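Our group picked the canteen at Brondard for one reason: it was the only workplace that wrote back. For our section on automation and staff, we spent part of May beside the dish return, where two robot arms from Stitine now sort what people leave on their trays. Lunch there means 309 covers and, by our reckoning, 309 opinions about the robots.

Marta Palamarchuk has worked the return for 8 years. She used to scrape, stack and rinse. Now she mostly supervises, a promotion that came with a tablet and no raise. She told us her wrists hurt less and her patience hurts more. When an arm stalls she has to tap a screen, wait, and tap it again, and she can clear over 20 plates in that time if the screen would only let her.

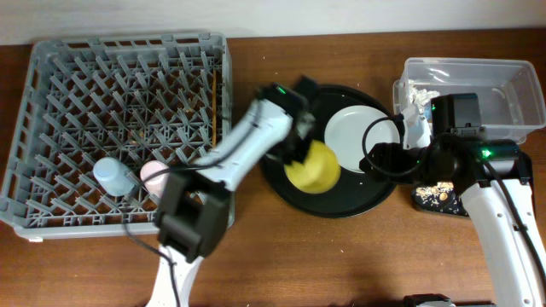 Did anyone lose their job when the arms came in? Two people moved to the serving counter and the remaining staff kept their places, though the evening shift now starts an hour later and pays an hour less.

Management calls this "rebalancing." The staff have another word, which our instructor asked us to leave out. We had expected them to complain about the machines. Most of the complaints were about the schedule, and about the training, which lasted one morning and covered the off button twice.

Our survey questions and the interview notes are in the appendix, minus the pages that got soup on them.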